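Home | Contents | Chapter 6 | Chapter 7 | Chapter 8 | Glossary | Index

Chapter 7
When the Grip Lets Go

I dropped a jug once. Well, my gripper did, but I had built it and I was standing right next to it with my hand on the stop button, so I think I have to own that one. It was in a shared workshop in Stondton, quite early in the Gomero project, and we had been picking up the same glass jug from the same spot for most of the afternoon. Pick, lift, hold, set down. We had done 82 of these in a row without a hitch, and I had just begun to think about going for a sandwich. On the next one the jug came up off the bench, leaned over very gently, like somebody nodding off on a train, and slid out of the fingers.

I pressed the button. I was quite proud of how fast I pressed it, until I watched the log and saw that the jug had reached the floor well before my thumb had reached the switch.

I start with this story because I want you to feel what sort of fault we are dealing with in this chapter. Chapter 6 was all about faults that shout at you: a blown fuse, a motor that stalls, a cable pulled out of its socket. You get a red light or a rude noise and you know where to begin. A slip is quieter. Every motor on my gripper did what it was told that afternoon. The fingers closed to the width I had asked for, the arm went up at the speed I had asked for, and the controller wrote a cheerful "lift complete" in the log while I was fetching the dustpan.

You will need three things from earlier chapters before you go on: friction (Chapter 2), the difference between force control and position control (Chapter 4), and how to read a log file without falling asleep (Chapter 5). If you are shaky on the second of those, please go back now. I'll still be here.

7.1 What a slip is

Hold a full mug by its sides, with flat palms, and slowly ease off. For a while nothing happens. Then the mug creeps a tiny bit, and you squeeze again without even thinking about it. Your skin felt the creep, your hand answered, and you probably carried on talking to whoever was in the room.

Most two-finger grippers can't do that. They press two pads against an object, and the only thing keeping it up is the rubbing between pad and surface. We say the grip is safe when the friction available is bigger than the weight trying to pull the thing down, with something left over for bumps and jerks. That leftover bit is called the grip margin, and I'd like you to get fond of it because we will be using it all the way to the end of the book.

Now, the margin is easy to work out on paper and very easy to lose on a bench. Here is my jug again, with some numbers. In the design notes I had given myself a healthy margin for a load of 500 grams. The pads were new when I measured their friction, and I measured it on a clean, dry sheet of glass that lay flat. Do you see the trouble coming? I didn't! By the afternoon of the drop the pads had been used and used, the jug had picked up a film of dust, and I was gripping it by a curved side that touched only part of each pad. Each of those took a nibble out of my margin. None of them would have dropped the jug alone.

This is how a great many handling faults come about, and it makes them a pain to chase. You look for the one thing that broke, and there may be no such thing. There may be four small things that all happened to lean the same way at once.

7.2 The four places I look first

When something has been dropped, or has nearly been dropped, I go round the same loop every time. I do it in the same order too, mostly so that I can do it while annoyed.

The pads. These wear much faster than beginners expect. The makers of my first set, a small firm called Clellix, told me to swap them after 400 grips, and I thought that was a cheeky way to sell more pads. It was fair advice for the job I was doing. Wipe them, look along the edges for chips, and press a thumbnail into the surface. Then write down what you find, even when it's dull. A worn pad looks perfectly all right until you hold a new one beside it.

The object. Has it changed since you tested with it? Is it heavier, wetter, dustier, colder? Is it even the same one? We once spent a whole morning on a "gripper fault" at the Greenberg site and then found that the cups had been swapped for a set with a slightly different glaze. Same shape, same colour, and a good deal more slippery.

The place. By this I mean the surface the object is standing on and whatever else is lying about on it. Crumbs and grit get onto pads. Holes and edges in a table matter as well, as a jug that is set down half over a hole will not stand the way you planned.

The numbers. Only now do I open the settings. I know it's tempting to go there first — you're already sitting at the keyboard, after all — but if you turn the force up before you have looked at the pads, you may hide the real fault and then find it again later with something more costly in the fingers.

7.3 Handles are harder than they look

People see a jug with a handle and think the handle is the easy bit. It is the part made for holding, isn't it? For a human hand, yes. You hook your fingers through it and your thumb sits on top, and the weight hangs from you. A pair of flat pads can't hook anything. They pinch the handle from two sides, and the weight of the jug sits well away from the pinch, so the whole thing wants to swing.

That swing is what I had seen as "nodding off". The proper word is a moment, and we will do the sums in section 7.5. For the time being, just try it: pinch the handle of an empty jug between two knuckles and lift it a finger's width over a folded towel. You'll feel it turn. Add a little water and it turns harder, and if you lift quickly it turns harder again.

Pinching the glass body instead gets you closer to the weight, and then you have smooth glass to deal with, and a curve, and something that will not forgive you for squeezing too much. I don't have a favourite answer. On Gomero we went back and forth between the two for weeks.

Have a good look at the work area below before reading on, and run through the loop from 7.2 in your head. The left pad is right up by the lower end of the grey handle. Look at the scuffs on both pads and the small chips on the left one, and at the crumbs on the wood between them. Would you close the fingers from here? I'd want to wipe the pads and the table first, and I'd want to decide whether I was going for the handle or the glass, as a pad that catches the handle by accident gives you the worst of both.
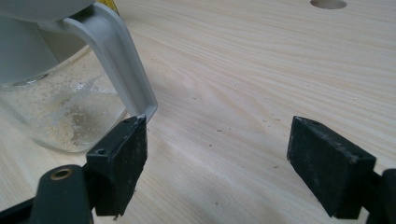
7.4 Why the stop button didn't save me

Let me go back to my thumb for a moment. A stop button is there to protect people, and it does that job well. You must always have one in reach and you must always test it before a session. It is a poor way to save a falling object, though. By the time you have seen the slip, understood it and moved, gravity has had plenty of time to finish.

There is a nastier problem too. What does your gripper do when it is stopped? Some hold their last position, some go limp, and some open. Mine opened. I had never asked myself the question, so even a very quick thumb would only have dropped the jug sooner. Find out what yours does before it has anything in it. Put a soft block in the fingers, lift it low over a cushion, hit the stop and watch. Then do it again by cutting the power, as the two are often different (they were on mine, and I had a few words with myself about it).

While we are on safety, a few house rules for the practical work in this chapter. Eye protection goes on before any glass comes out of its box. Shoes with closed toes, please, however warm it is. Keep your hands away from the fingers while the arm has power, and that includes the moment when something begins to slip. You will want to catch it. Everybody wants to catch it! Let it fall. Practise on plastic until your log shows 32 clean lifts in a row, and start the count again after any change to the pads, the object or the settings.

When you do get a drop, leave the bits where they are for a minute. Save the log, note which way the object turned, and check both pads for fresh marks before you wipe anything. I swept up my jug straight away out of pure embarrassment, and in doing so I threw out the best clue I had, which was the dust smeared across one side of the glass and not the other.

In the next section we put figures on all this, starting with the pinch on a handle. You'll need a ruler, a kitchen scale and a plastic jug.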